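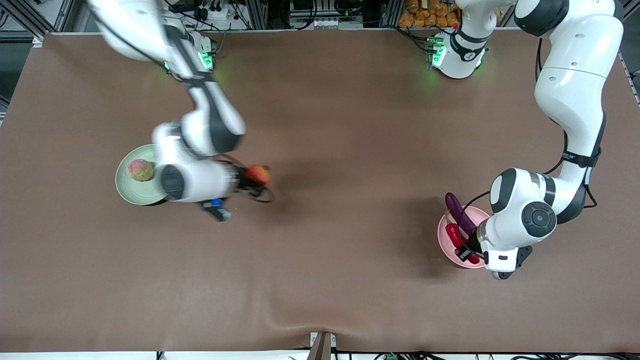
*Two white robot arms over a brown tabletop.*

**FOR IMMEDIATE RELEASE**

# Vellow to Open Regional Repair and Returns Center in Fornalmont

**FORNALMONT** – Vellow, the household goods retailer, announced today that it will open a repair and returns center in Fornalmont in September. The center will handle small appliances, lamps and kitchen equipment returned by customers across the region, and will offer walk-in repairs to the public for the first time in the company's history.

The center will occupy the former Mokoena textile building on the east side of town, which has stood vacant since its last tenant moved to Clorkulberg. Vellow has signed a lease of 18 years on the property. The company will restore the original brick front and loading dock, replace the roof and add a public entrance on the street side, with step-free access from the parking lot.

The project will create 40 full-time positions in Fornalmont. Hiring for bench technicians, parts clerks and front counter staff will begin in the summer. Applicants for technician roles do not need previous repair experience. New employees will complete paid training before the center opens, taught by senior technicians from Vellow's existing workshop in Clorkulberg.

"Our customers have told us for years that they would prefer to have a good kettle fixed than buy another one," said Nobuhle Kruger, Director of Customer Service at Vellow. "Until now, we have asked them to mail it to us and wait. In Fornalmont they will be able to walk in, speak with a technician and leave with a written price before any work begins."

**Walk-in repairs and published prices**

Customers may bring in any product sold by Vellow, whether or not it is still under warranty. Repairs under warranty will remain free of charge. For all other items, the center will charge a fixed labor fee by product type, plus the cost of parts. The full price list will be displayed at the front counter and posted on the company's website before opening day.

Vellow will also expand the number of spare parts it sells directly to the public. The Fornalmont center will stock 1,407 separate parts, including seals, switches, cords, handles and lamp fittings. A further 301 parts for discontinued products will be available by special order through the Clorkulberg workshop. Customers who wish to carry out simple repairs at home may request printed instructions at the counter.

Every completed repair will carry a six-month guarantee on both labor and parts. If an item cannot be repaired, the customer may take it home or leave it for recycling at no cost.

**Returned goods**

Returned products are currently sent to Clorkulberg for inspection. Once the new center is open, returns from Fornalmont and the surrounding towns will be inspected locally. Items in working order will be cleaned, tested and sold at a reduced price in a small shop beside the repair counter. Each will be clearly labeled as a returned product and covered by a one-year warranty.

"This building was a place of skilled work for a long time, and we intend for it to be one again," Kruger said. "We are grateful to the neighbors who have shared their questions about traffic and delivery hours. Those conversations have shaped our plans."

In response to comments from nearby residents, Vellow has agreed to limit truck deliveries to the hours between 8 a.m. and 5 p.m. on weekdays. Trucks will enter and leave by the rear road.

**Public information session**

Vellow will hold an information session for residents and job seekers at the Fornalmont town library on Thursday at 6:30 p.m. Floor plans will be on display, and company staff will be available to discuss the building work, open positions and the training program. Registration is not required.

**About Vellow**

Vellow sells small appliances, lighting and kitchen equipment through its stores and by mail order. The company operates a repair workshop in Clorkulberg.

**Media contact**

Press Office, Vellow
Interview requests for Nobuhle Kruger may be directed to the Press Office during business hours.

###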